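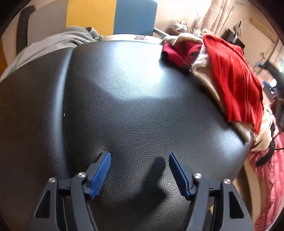
Why do people selling a used couch so rarely say how old it is?

Mostly they don't remember, and the ones who do remember suspect the number will cost them money. Sellers we interviewed could usually say which apartment the couch was bought for, but not the year.

Figure 2. Black leather seat with pebbled grain, a padded ridge and a deep seam.

4.2 Age, wear and the vocabulary of nearly new

The listings in our sample were collected from Rista, the classifieds site most people in Flurkanura use when they want a large object to become another person's large object. After removing duplicates, dining sets and one canoe filed under seating, we were left with 246 listings for couches and armchairs. Of these, 47 gave an age in years. The rest relied on adjectives.

Adjectives in this market follow rules of their own. "Like new" was applied to couches whose owners later told us they had raised children on them. "Gently used" was the ordinary term for anything with four legs still attached. "Well loved" was the only phrase in the set that reliably predicted a lower asking price, and buyers appear to have understood it perfectly. We coded these terms on the scale proposed by Kurian in his working paper on garage sale signage, with one change: his middle category, "fair," had to be dropped. It occurs so seldom in furniture listings that the two coders began to greet it with suspicion, and both times it was describing the buyer's chance of getting the thing down a staircase.

Material changed the wording more than we had expected. Fabric couches were described by color and by what had never happened to them (no pets, no smoke, no red wine). Leather was described by character. Cracks became patina and sagging became comfort, and a shiny patch at the head end was, in one memorable case, "the glow." Where a fabric seller apologizes, a leather seller reminisces. The difference held when we looked only at listings in the same price band, although the bands were wide and the leather sellers were optimists.

Leather listings also leaned hard on surface features that a buyer could check without sitting down: grain, piping, seams (Figure 2). Statements about the inside of the couch were scarce. Springs, foam and frame were almost never mentioned, even by sellers of the Rodeler range, which is marketed locally on its springs. When asked about this, Rodeler owners said they had forgotten the couch had any.

The Nair, a two-seater sold in large numbers to first-time renters, deserves a short note. It comes up often enough to have a resale price that everybody seems to know, and its listings are accordingly terse. Several consisted of the model name and a street corner. We take this as weak support for the idea that description does its work only where the price is in doubt. A stronger test would need a second model with the same following, and Flurkanura does not appear to have one.

4.3 Interviews with sellers

We wrote to every seller whose listing was still open in March, and 20 agreed to talk. Interviews were held by phone and followed the guide in Appendix B, except where the seller wanted to know whether we were interested in the couch, which added time. Subbarao Kurian conducted all of them and was offered three armchairs.

Sellers tended to set a price first and write the description to suit it. The price came from what they had paid, or believed they had paid, less an amount chosen to seem generous. Few had looked at comparable listings. Asked what would make them lower it, most named a deadline: a lease ending, a new couch arriving, a spouse. Condition was hardly mentioned. One woman said she would go lower for somebody who didn't ask if it was still available, and this view was so widely shared in later calls that we added a code for it.

The interviews should be read with the usual caution. People who answer a stranger's letter about a couch may differ from those who don't, and sellers who had already found a buyer were out of reach by design. The sample therefore leans toward couches that nobody wanted yet, and toward owners with opinions about why.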